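My grandmother's kitchen is finally between two covers!
Trirkmont Press to publish family memoir "The House at Kililum" in July 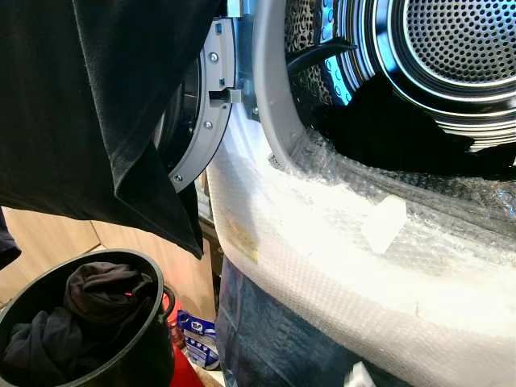 A front-loading washer with its door open and a black garment hanging beside it.

I'm Clotilde Millet, and after 6 years of shoeboxes, phone calls and arguing with my cousins over who was standing next to whom in 1958, I have a book to show you. "The House at Kililum" follows my mother's side of the family from the farm at Dong to the port, and then across the water to a country where they knew four words of the language (two of them rude, according to my aunt).

I wrote most of it at night, longhand, and then Yen-ting Tsai, my very patient editor, talked me out of 100 pages on goats. I kept one goat. She earned her place!

There are letters in it, my grandfather's recipe for quince paste, and a long chapter on the boarding house where my parents met, argued, and got engaged all in the same winter.

Trirkmont is printing 3,000 copies for the first run. I'll be reading at the Brenamine Library in July, at 4 p.m., and I'd love it if you brought your own family pictures along to swap stories.

Review copies and interviews: please write to Yen-ting Tsai at Trirkmont Press.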